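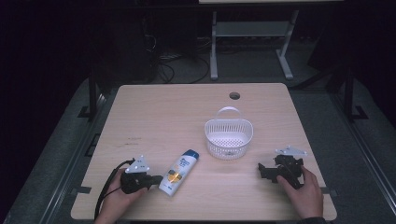 Can I reuse a spiral wound gasket if the joint was only bolted up for one day?

Posted by Sebastián Espinoza, Sep 15, 2023

Hi all, I look after the pipework in a small dye house and I've got myself in a bit of a muddle. We had a short spool made up by Wannasri to replace a rusty length on the hot water return – stainless, slip-on flanges both ends, raised face. I bolted it up with new spiral wound gaskets, four bolts each side, and then found out I'd put it in back to front, so the drain point was facing the wall. Daft, I know!

It never had any pressure on it. I took it all down again the next morning and the gaskets look fine to me, a bit flatter than the one left in the packet but no damage to the windings. My boss reckons I should put them back in. The chap on the phone at Jultex, where we buy our fittings, said bin them, but then he would say that, he sells them.

Also, one of the flange faces has a scratch on it now where I caught it with a screwdriver getting the gasket out. It runs sort of round the face, not across it. I can feel it with a fingernail, only just. Do I need to get it machined? And is it normal for stainless nuts to squeal when you tighten them? Two of them did and one has gone properly stiff.

Kanokwan Luangrath

Don't reuse them. The windings are meant to squash down once, and when you let the bolts off they don't spring back to where they were. You might get away with it on cold water but you've said it's the hot return, so it'll be growing and shrinking every time the plant goes on and off, and that's exactly where a tired gasket starts to weep. Your Jultex man is right even if he does get the sale out of it.

The scratch sounds all right from what you say. One that follows the grooves round is far less of a worry than one that goes from the inside edge to the outside, which gives the water a way out. I'd clean the face with a brass brush (not a carbon steel one, it leaves bits behind and they rust) and have another look under a good lamp. If there's a raised lip on the scratch, get someone who knows flange faces to see it before you do anything with a stone. I had a set of Anlow flanges years ago with a far worse mark than that and they were still dry when I left the job.

The squealing is the threads picking up on each other. Stainless on stainless is terrible for it. Change the stiff nut AND its bolt, don't try to run a die down it, and use a proper anti-seize on all the new ones. Go slowly with a hand spanner – an air gun will lock them solid in seconds. And remember that whatever grease you use changes the torque you need, so look at the gasket maker's sheet and the grease tin before picking a number.

Sakda Sombatkul

we reuse them all the time on the drains and never had a leak

Édgar Escobar

I wouldn't go by the drains, Sakda, there's next to nothing in them!

I agree with Kanokwan on the lot. Only thing I'd add is to check how the spool sits before you bolt it up again. Slip-ons are a bit forgiving when they're being welded, so it's easy to end up with one face slightly out of true, and then you find yourself pulling it square with the bolts. Offer it up with no gasket and look at the gap all the way round. If it's wider on one side, ring Wannasri and tell them before you waste another pair of gaskets on it.

Then it's the usual: snug everything by hand, go across and across in a few goes, and finish with one pass round in a circle until nothing moves. I mark each nut with a paint pen when it's done, otherwise the phone rings and I've lost my place.

Sebastián Espinoza

Thanks both, and Sakda. New gaskets ordered, plus a full set of bolts while I was at it. I've had the spool up dry and there is a gap at the bottom on the pump end, so I'm waiting for Wannasri to ring me back.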